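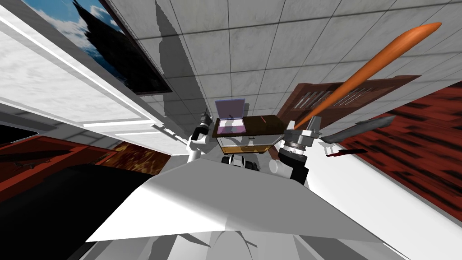
Why do some videos disappear after a day?

Say your cousin posts a video of her hamster eating a noodle. You watch it eight times. Tomorrow you go back for a ninth and it's gone. The hamster is fine. The video had a timer on it.

Lots of apps let people share posts that vanish after a set time. Let's invent a pretend app and call it Vurkau. When you put a video on Vurkau, it travels to a big computer called a server, which keeps a copy and hands it out to anyone who's allowed to look. Along with the video, the server saves a little note: "Stop showing this tomorrow at 4:10." When 4:10 comes, it stops. It doesn't care how good the noodle was.

So why would anyone build an app that throws things away? One reason is that people relax a bit. A picture that stays up forever feels like it ought to be a good picture. A picture that leaves tomorrow can be of your sock.

The other reason is sneakier. If a post is going to vanish, you'd better check the app today. And tomorrow. And maybe once more before you brush your teeth — just in case somebody posted a better sock. App companies like it when you come back. Many of them get paid for showing ads, and you can't see an ad if you're outside on your bike.

Is a vanished post really gone?

Not always. Anyone who saw it could have taken a screenshot, which is a picture of whatever is on the screen. If 200 people watched your video, any of them could have kept it. The company may hang on to a copy for a while, too.

A good test before you post: would you mind if your grandmother saw it? Would you mind if she saw it in 10 years, on a very large TV? If you would, leave it on your phone, or ask a grown-up what they think. They post socks too.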